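Moving from a house in Hikstead to a one-bedroom flat in Covport, and what I learned about getting rid of furniture. Thread, fairly long.

The table stayed. Pale wood, straight grain, had it for years. It was the one thing I measured the new place for. 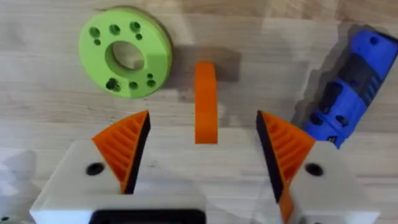

A reply already from Kun: measure the stairwell before you measure the room, because the room has never once been the problem.

Correct, and I wish I'd had that in June. The flat is on the second floor and the stairs turn twice. The table legs unscrew. The sofa's legs don't.

So, the sofa. I listed it at 400 pounds. It was a good sofa and I'd looked after it. I had plenty of messages in the first evening and every one of them was asking if it was still available. I said yes to all of them. None of them wrote back.

Dropped it to half. Same thing. In the end it went to a couple who were furnishing a rented place in Fulus and they paid less than I'd have liked, but they turned up when they said they would, with a van and blankets.

I would take a low offer from somebody with a van over a high one from somebody who is "going to ask a mate".

Wardrobes are the hardest. If yours is the flat-pack kind and it's been up for more than a few years, assume it will not survive being taken apart. Mine came down fine and then the cam locks wouldn't grip when I tried to put it back up. It's in the tip now.

On the tip: the Hikstead one wanted a booking this summer and the slots were going quickly. Each slot was 20 minutes. If you've got a big load, put the heavy wood in last so it comes out first -- the wood skip is nearest the gate and you don't want to be climbing over bags of curtains to get at it.

They also turned away a mattress from the car in front of me for being wet. I don't know if that's a rule or just that morning.

Charity shops. Most of the ones near me weren't taking furniture at all when I rang. The ones that were wanted the fire label still attached to anything with padding. If you've cut the labels off your chairs because they itched, as I did, that's the end of that.

I ended up leaving two padded chairs at the end of the drive with a note. They'd gone by teatime. I know not everyone approves of this. It was dry and I'd have taken them back in overnight.

Things I sold straight away, at the asking price, with no fuss: a garden bench, a clothes airer, an old metal filing cabinet, a box of jam jars.

Things I couldn't give away: a glass-topped coffee table, a printer, a very nice set of dining plates.

The plates still annoy me -- 24 pieces, hardly used. People would say how lovely they were and then tell me they had no room. I've kept six and the rest are in a cupboard at my sister's, where they'll stay until she moves.

Somebody's asked about movers. I used a small local firm with one lorry. They quoted from a video I walked round and made on my phone, and the final price matched the quote. I'd suggest opening every cupboard in the video. I forgot the one under the stairs and had to ring them back, slightly embarrassed.

Get it in writing whether they take things apart and put them together again. Mine did beds but not tables. I did the table myself the night before with the right size spanner, and put the bolts in a freezer bag taped to the underside.

Don't tape anything to the top, by the way. Parcel tape on an oiled surface leaves a mark that you'll be rubbing at for a week. I did that to a bookcase years ago and you can still find the place if you know where to look.

Boxes: I bought a pack of 20 and ran out halfway through the kitchen. The greengrocer gave me banana boxes after that. They're strong and they have handles, but there's a hole in the bottom, so line them with newspaper or you'll be losing teaspoons all the way up the stairs.

The bit I got wrong was keeping too many lamps. In the house they were spread over three floors. In the flat they all stood together in the hall for a fortnight looking like a shop. Four have gone now. One more probably should.

What I'm short of is somewhere to put the hoover. There's no cupboard tall enough. It's behind the bedroom door for now, and the door doesn't open all the way.

The table is under the window. It takes up more of the room than it should and I eat, work and iron on it. I had it a foot to the left at first and kept catching my hip on the corner.

If anybody in Covport wants a printer, it works, it's free, and it comes with two unopened black cartridges. Collection only. Bring something to carry it down in, the box went to the tip with the wardrobe.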